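Galtgate Footwear Tabletop Set: data card

Version 3. Released April 18, 2023. Maintained by Marilou Talavera and Bijan Shirazi.

Summary

Short sequences of everyday shoes being set out, paired and moved on a table indoors. The set is meant for work on grouping shoes by type, matching left to right, and telling a shoe's parts apart at close range. Total: 2000 sequences, of which 400 are held out for testing.

Surface 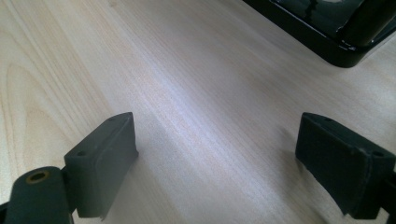 Background choice affects the shoe masks more than we expected in version 2. Pale soles on a pale surface lose their outline first, and the annotators' edges drift by several pixels. The blond tabletop is kept in this version as the hard case. Its grain runs in thin parallel streaks through the middle and opens into wide arches at the left, and a cool whitish reflection lies over part of it. Masks that follow the reflection are marked glare_edge and should be left out of boundary scoring.

Labels

Each item carries a type (sandal, sneaker, boot, slipper, other), a main color and a visibility grade. Parts are labeled where they can be made out: strap, insole, sole, heel, toe, ornament. "Other" is used for shoes the annotators could not agree on; almost 100 items fall there. A pair is labeled only when both shoes appear in the same sequence.
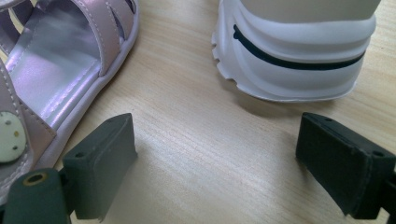 Notes on labeling by Roya Karimi, Skutau annotation group

Metallic finishes get one main color. A sandal that shifts between pale pink and lilac is entered as pink, with the iridescent flag on. Stitching belongs to the strap. A decorative button is an ornament even when attached to a strap. Stripes, such as the navy one across the back of the white shoe, stay inside the part they cross. Shadows are never included in the sole.

Known issues

Boots are underrepresented. Visibility grades from the August batch were assigned by one person and have not been rechecked.

Contact

Corrections go to Saeed Kazemi. Include the sequence number and the part label.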